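Clornitow Soft Toy Demonstrations: data card

Version 2
Released April 24, 2019
Contact: Kinga Hegedűs
Data collection: Silvan Steiner, Ladi Okonkwo
Documentation: Svenja Stöckli

Summary

Clornitow is a set of 1,001 recorded demonstrations of a robot arm picking up and moving soft, light objects on a table. All of them were made by a person steering the arm by remote control. Nothing in the set was produced by a trained policy or a scripted motion. It is meant for imitation learning and for testing grasp models on things that bend and squash.

How the demonstrations were made

The operator sits beside the table and holds a hand controller. Moving the controller moves the arm, and the trigger opens and closes the two fingers. The operator may look at the table directly or at the wrist view on a monitor. Which of the two was used is stored with each episode in the field "view".

An episode starts when the operator presses the record button and ends when they press it again. Operators were told to take the object by whatever part seemed easiest and to correct a bad grasp if they could. Corrections are left in. We did not trim pauses.

Each operator practiced before recording. Practice runs are in a separate folder and are not part of the 1,001. 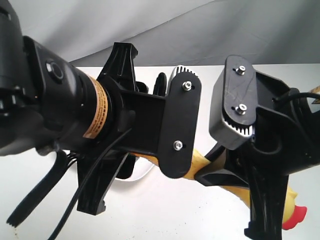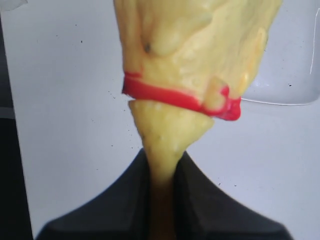
Pladari Manipulation Group, Teleoperation Team

What is in an episode

- Joint positions and velocities
- Finger opening, measured and commanded
- Controller pose and trigger value
- Color video from the wrist camera
- Color video from a fixed camera at the table
- A text label with the task and the object
- Operator code (names are not stored)
- Result: done, partly done, or failed

Video and joint data carry the same clock. Commanded values are logged at the moment they are sent, so expect a short lag before the measured values follow. We have not corrected for this. The script align.py in the tools folder will shift one against the other if your training code needs it.

Splits

The test split has 228 episodes. Everything else is for training. The splits were made by session, so episodes recorded in the same sitting never fall on both sides. Please keep them as they are if you report results.

Failed episodes

Failures are included and labeled. The usual ones are a toy that slips out of the fingers, a toy that gets pushed along the table before the fingers close, and a grasp that lets go during the lift. If you want clean demonstrations only, filter on result = done. Hannelore Leitner went through the labels a second time for version 2 and changed those where the video did not agree with the operator's note. The old label is kept in "result_v1".

Known problems

The fingers hide a good part of the object in the wrist view once they are closed. Do not rely on that view alone to tell whether a grasp is holding.

Shiny surfaces sometimes show bright spots that come and go as the arm moves. Exposure was locked during each session but not between sessions, so colors can differ a little from one session to the next.

There is no force sensing at the fingertips. Motor current is logged, but it is noisy and we do not suggest using it as a stand-in for grip force.

Operators differ in speed. One of them is much slower than the others, and models trained on that person's episodes alone tend to hesitate near the object.

Changes since version 1

- Labels checked again
- 2 duplicate episodes removed
- Controller pose now given in the robot base frame
- Missing operator codes filled in for the November sessions

Use

Free for research and teaching. Ask before using it in a product. Report broken files to Kinga Hegedűs with the episode number and the version you downloaded. A new version of the player is being tested and will go in the tools folder when it can open both video streams side by side.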